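Disposable cup

A disposable cup is a drinking cup made to be used once and then thrown away or recycled. Most are made of paper, plastic or plastic foam. They are used at offices, hospitals, sports grounds, parties and take-out counters, and wherever washing glassware would be slow or costly.

History

Before disposable cups came into use, travelers and schoolchildren in many countries drank from a shared metal dipper or mug kept beside a pump or water barrel. By the early twentieth century, doctors and public health officers had linked this habit to the spread of disease, and a number of American states and railroads banned the common cup. Paper cups, sold at first from vending machines alongside chilled water, took its place.

Early paper cups were coated with wax, which kept cold drinks from soaking through but softened when the drink was hot. Folded handles and double walls were tried for coffee and tea. Polyethylene linings later replaced wax in most hot cups. Foam cups, which hold heat well and weigh very little, became common in the second half of the century, as did thin-walled plastic cups for cold drinks.

Manufacture

Paper cups are made from coated board printed in large sheets or rolls. A machine cuts the board into fan-shaped blanks, wraps each blank around a tapered form, and seals the side seam with heat. A separate disk is pressed in to make the bottom, and the top edge is curled outward. The curl stiffens the cup and gives a lid something to grip.

Plastic cups are usually made by thermoforming. A sheet of polystyrene, polypropylene or PET is heated until soft and drawn into a row of molds by air pressure, a plug, or both. The cups are trimmed from the sheet and the rims are rolled in a heated screw. Leftover sheet is ground up and fed back into the process. Two-color cups are made from sheet with layers of different colors.

Shape and stacking

Nearly all disposable cups are wider at the top than at the bottom. The taper lets the cup come away from its mold and lets empty cups nest inside one another for shipping. Small shoulders or steps near the base keep nested cups from jamming together. Ribs and bands pressed into the wall add stiffness, so that a thinner sheet can be used. Sizes are normally given by the amount the cup holds when filled to the brim, and the usable amount is somewhat less.

Games and customs

Plastic cups are used in a number of party games, including flip cup and beer pong, and in sport stacking, where players build and take down pyramids against the clock. Sport stackers use sturdier cups with holes in the bottom that let air escape.

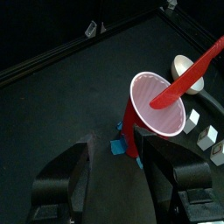
FUSSTEAD, Thursday, December 5, 2019

A collection of disposable cups kept at the Fusstead town museum was reopened after a move to larger rooms. It holds 3,238 cups, arranged by material and then by maker, and was begun by Magdy Abdel Hamid, a retired packaging engineer. The oldest pieces are waxed paper cones from railroad water coolers. A smaller set, on loan from the nearby town of Skernlow, is made up of 17 printed cups from county fairs.

Disposal

Paper cups with a plastic lining are hard to recycle in ordinary paper mills, where the lining has to be separated from the fiber. Polystyrene cups are accepted by few local programs. Polypropylene and PET cups are taken more widely, though many are too soiled with food or drink to be sorted. Some cafes give a discount to customers who bring their own cup, and some festivals charge a deposit on a heavier plastic cup that is washed and used again.

See also

Drinking straw
Paper plate
Vending machine
Water cooler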